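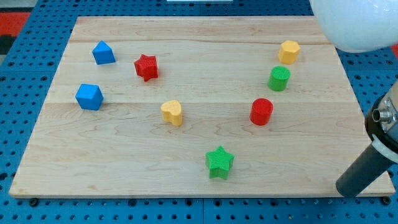 Section 4: Setting Up the Block Sorting Task

Fuvum Bench Kit, set-up guide
Last revised 2026-07-13

Read Section 3 (Mounting and Power) before you start. The arm must be bolted down, powered and homed. If the status light on the control box is still blinking, go back and finish homing first.

4.1 What you need

Work board, wood
Shape blocks, one bag
Fuvum arm with gripper fitted
Control box and tablet or laptop
Four rubber corner pads (in the small parts bag)
Soft, dry cloth

The kit fits any perforated metal table with enough room for the board in front of the arm. If your table is solid, use the clamp set from Votham, part 392. Do not drill the board.

4.2 Placing the board

1. Switch the control box to HOLD. The arm will keep its position and will not accept move commands.

2. Wipe the table and the underside of the board. Grit under the board makes it rock, and a rocking board will throw off the height reading.

3. Press one rubber pad onto each corner of the underside.

4. Set the board down within reach of the arm, with the long edges running left to right as you face the table. Look along the front edge to check that it is straight against the rows of holes.

5. Push down on each corner in turn. If one corner moves, reseat its pad.

Note: The board is made from glued strips of natural wood. Seams, streaks and wavy grain are normal and do not affect picking. Grain differs from board to board, so run a new surface scan (4.4) whenever you swap boards.

Caution: Keep loose cables, tools and clothing off the table while the arm is powered, even in HOLD.

4.3 Laying out the blocks

The blocks come in several shapes and colors. Stars and hearts are harder to grip than cylinders and cubes, and the default program picks them last.

1. Take the blocks out of the bag and throw away any with a cracked or chipped side. Spares are sold as set 424.

2. Stand each block on a flat end, so that its outline faces up. A heart or star lying on its side will be reported as UNKNOWN.

3. Spread the blocks over the board by hand. They do not need to be in rows, and they can be turned to any angle.

4. Leave at least one finger's width between blocks. The gripper needs room on both sides.

5. Keep blocks back from the edges of the board. A block that hangs over the edge will be skipped.

Note: The ribbed sides give the fingers something to hold. Do not tape, paint or label them. If you need to mark a block, use a small dot on the top face.

Start with eight blocks or fewer. The program will take more, but a crowded board leads to more skipped picks, and it is easier to find a set-up fault with fewer blocks in play.

4.4 Surface scan

1. Remove all blocks from the board.

2. On the tablet, open Task, then Surface, then New Scan.

3. Switch the control box to RUN and stand clear.

4. Press Start. The arm moves to the scan position and stays there until the progress bar fills. Do not lean over the table during the scan, as your shadow will be read as part of the board.

5. When the screen shows SURFACE OK, switch back to HOLD and put the blocks out again.

If the screen shows error 11, the board has moved or the light is too uneven. Close any blinds, check the corner pads and scan again. If error 11 comes back three times, see Section 9.

4.5 First run

1. Choose Sort by Color or Sort by Shape. Use Sort by Color for the first run.

2. Set the speed to Low.

3. Place the drop trays where the tablet tells you to. Their positions depend on the arm version.

4. Check that your hands and anyone else's are off the table. Switch to RUN.

5. Press Start and watch the first two picks with one hand near the stop button.

6. If both picks are clean, let the run finish. If the fingers touch the board or close above the block, press Stop and adjust the pick height in steps of one.

Caution: Never reach in to straighten a block while the arm is in RUN. The arm may look still between picks – it is waiting for the next position and will move without a sound or light.

Note: Kits shipped before March use an older gripper file. If the fingers open too wide and knock over the next block, load file 522 from the Janevski support page and restart the control box.

4.6 After use

Switch to HOLD, then send the arm to Park from the tablet. Put the blocks back in the bag and wipe the board with the dry cloth. Do not use water or spray cleaner on the board. It can be left on the table between sessions, but scan again if anyone has bumped it.

Next: Section 5, Saving and Editing Tasks

Filed under: Product Guides > Bench Robots > Getting Started

3 comments | 14 shares

Related articles
Fuvum Bench Kit: Mounting and Power
Choosing drop trays for small parts
Gripper finger care and replacement
Error codes explained
Ordering spares from the Votadthorpe warehouse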